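Setting up the Plurkach picking kit, from box to first pick

I've had the Plurkach kit on my bench since September and I've now set it up three times (once properly, once after I broke the calibration, and once for Kęstutis Pētersons, who wanted to watch and ended up doing most of the bolting). The manual is decent but the steps come in a funny order, so I've put them down the way I'd do them now. It's a picking add-on for an arm you already own: gripper, overhead camera, bracket, licence and a bag of fixings.

1. Check the flange first. My kit came with the adapter plate for a different arm and it took Trestton, the reseller, 12 days to swap it. They were very nice about it, but do look before you take the old gripper off!

2. Bolt the gripper on and run the cable up the arm before you tighten anything. Leave more slack at the wrist than you think you need. I went for a tidy, tight run the first time and the wrist joint stopped short on every turn past halfway. Hook-and-loop straps are much kinder than zip ties here, as you'll be undoing them.

3. Fix your bin. It mustn't creep, even a little, or every pick drifts with it. Clamp the rim, mark the table with tape, and then leave it alone. If you've got a divided bin, tell the software which part it's allowed to reach into (Workspace > Zones). Draw the zone a finger's width inside the walls or it'll go for things in the corners and scrape.

4. Calibrate. You get a printed card, you move it where the screen tells you, and you do that 54 times. Yes, really. Put the radio on. If the number at the end is red, don't try to rescue it, just start again with the blinds down.

5. Load Rozīte, the picking software. The download is 1,042 MB and it won't resume if it drops, so use a wired connection. Once it's in, choose "mixed items" and leave the speed slider where it is for your first go.

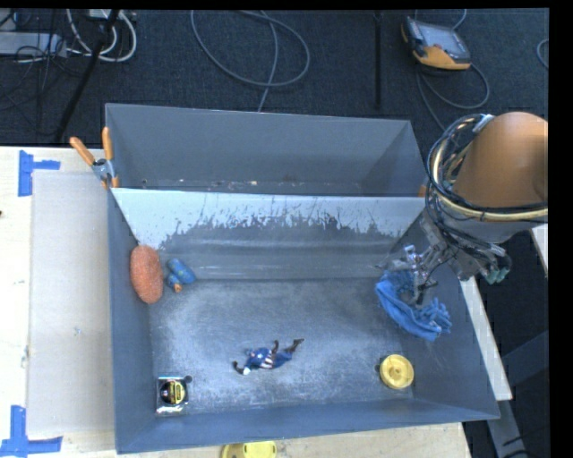 Choosing your first test objects matters more than any of the settings. I started with a bin full of identical boxes, thought I was a genius, and then learned nothing for a week. Go for a real muddle instead: something hard and round, something packaged, something soft. The crumpled blue cloth by the right-hand wall is a good sort of thing to include, because the gripper has to come down into the fold of it and you get to see how it copes with a shape that isn't really a shape. The tape measure in its clear and silvery packaging is another I'd recommend, as shiny wrapping is exactly what depth cameras grumble about. And do put in something flat, like the yellow disc. Flat things lying on a flat floor are a pain for any two-fingered gripper, and you'll want to know that on day one.

6. Run the first picks at a crawl, with your hand near the stop button. Watch the fingers and ignore the screen. If they touch the floor of the bin, raise the minimum height by a millimetre and go again.

7. Save the log before changing anything. Tiziana Ruggiero on the Gemuvow users' forum told me this and I ignored her, so I now have one lovely evening of results with no idea which settings made them.

Is it worth the money? For me, yes, with grumbles. The gripper is solid, and the zone tool is the best I've used. The licence costs 182 euros a year after the first, which stings a bit, and the pop-up asking you to upgrade needs to go. If you only ever pick one kind of part, a suction cup will do you fine for far less.

Next time I'll do the two-bin set-up, once I've found a Sunday for it.

Contact | © All rights reserved | Back to top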